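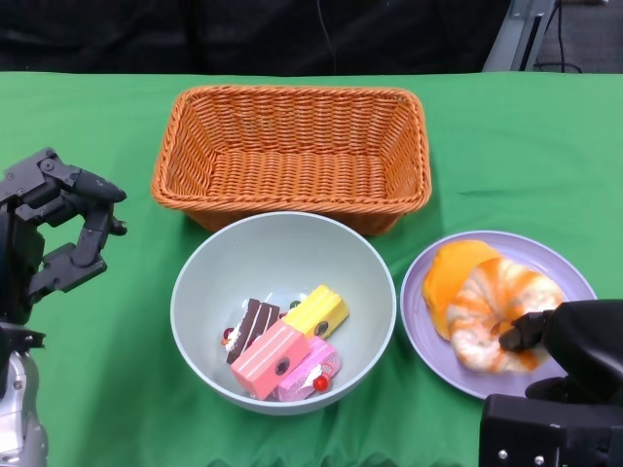

Nouhaila Ouazzani has the best kitchen table at Griltero, and she knows it. For the Sunday open day her bench was the one with the crowd three deep, and most of that crowd came up to my elbow. You'd have been hard pressed to keep any child away from toy cake. There was a bowl of it on the green cloth, pink and yellow and chocolate with cherries on top, an orange wicker basket behind, and a marbled croissant on a lavender plate with a black robot finger pressed into it hard enough to leave a dent.

"Everyone wants the cake," Ouazzani told me, when I finally got to the front. "I tell them the croissant is where the interesting work is."

She has been at Griltero for long enough to have seen it move buildings twice, and she talks about robot hands the way some people talk about their garden. I'd come along expecting to stay for one demonstration and head off for lunch. I stayed until they were stacking the chairs.

The job she had set up sounds like something you'd ask a four-year-old to do before tea. Food goes from the dishes into the basket, a piece at a time, and none of it ends up on the floor. The control software is called Jutell and was written in-house. I asked her why anyone would need software with a name to pick up a bun.

"Because you've got no idea how much you know about buns," she said, and laughed. "You look at a bun and your hand is already the right shape before you've reached it. You know it'll squash a bit. You know which bit of it is touching the plate. All of that, Jutell has to get from looking and from pushing."

The pushing is what I hadn't understood. I'd always assumed these things worked mostly by sight, and that a better camera meant a better robot. Ouazzani shook her head at that one. A soft thing changes shape as you close on it, she explained, so what the machine saw a moment ago is already out of date. She got me to pinch a spare toy pastry between thumb and finger with my eyes shut and tell her when I was sure I could lift it. I felt a right galah doing it in front of a row of primary school kids, but I got the point straight away. There's a moment where it stops giving and you just know.

"That moment," she said. "We've spent a whole winter on that moment!"

Her team recorded 3000 practice grasps over that winter, a good many of them failures, and she is fonder of the failures. A piece that pops out sideways tells her which side had too much pressure. A piece that never leaves the plate tells her the finger came in too high. She keeps all of it, and newer members of the team are expected to sit and watch a stack of the bad ones before they're allowed to change any settings.

I wanted to know about the two sides being different. On the right there's a chunky gripper, a boxy thing with little silver screws, and on the left is a proper hand with jointed fingers that curl. Surely, I said, you'd pick the better one and buy two?

"Better at what, though?" She was delighted to be asked, I think. "The hand can do lovely things around an awkward shape. The gripper is simple and it's strong, and when it goes wrong I can usually see what went wrong. If I only had hands I'd spend my life working out which joint was sulking."

A boy in a footy jumper asked her whether the robot got tired. She crouched down and gave him a full answer, covering motors warming up, and how the team rests the arms between long sessions, and how she herself gets tired a fair bit sooner. He then asked if it could do his sandwiches. She told him she'd want to see it manage a real slice of bread first, and that butter frightened her.

Real food is where she's headed. The Barkach room, named for the old bakery that used to stand on the block, is being fitted out with a sink and a fridge, and she hopes to be running there by April. Bread rolls come first, then fruit. She is in no rush to get to actual cake. The toys have the great advantage of being the same shape on Monday as they were on Friday, and she can put one back where it started and try again without anybody having to mop.

The longer aim is help at home for people whose hands don't do what they once did. She brought up her grandmother, who raised a big family in the Ait Brahim house and baked for all of it, and who in her last years couldn't lift a roll from a basket without dropping it. "She was so cross about it," Ouazzani said. "She didn't mind being old. She minded asking someone to pass the bread."

I asked what a good result would look like to her, and expected something grand. She said 23 pickups in a row without a drop, using things Jutell hasn't handled before. The best run so far is 14. She was beaming when she told me that, and so was the young engineer at the laptop, who it seems had been there for it and had made so much noise that people came in from the car park.

Then another lot of families arrived, someone asked about the cake, and she was off again.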